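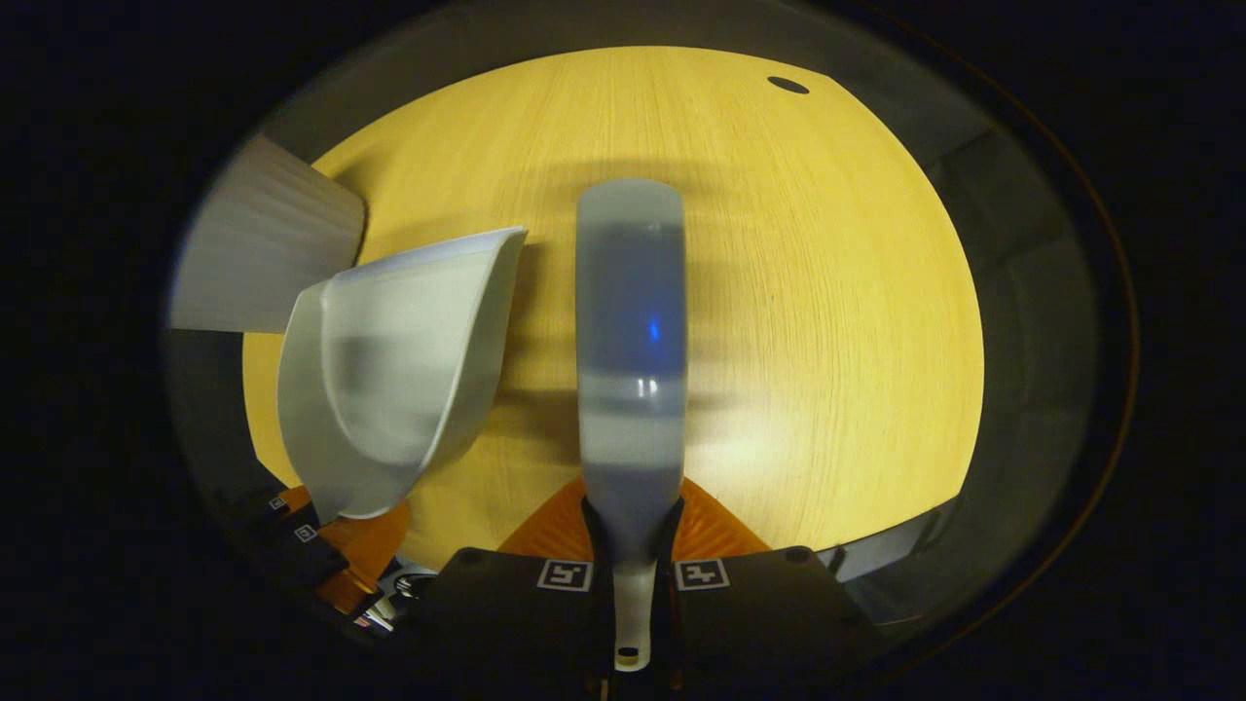 So Hilletar says it took down 3,000 fake accounts in February, all pushing the same line on the Cotton water vote, and I have been reading the report all morning. It's long, friends. I'm at a pale wood tabletop, the kind with a little dark hole, maybe for cables, and I'm staying put until I finish.

2/ What gets me is how ordinary the posts look -- recipes, dog talk, and then 5 of them in a row about the water board.

3/ Dirard, the firm that traced it, thinks 50 people ran the whole thing. I'd love to see how they got there, and the report gives that part one thin page.

4/ If you shared any of it, please don't feel bad. I shared two myself!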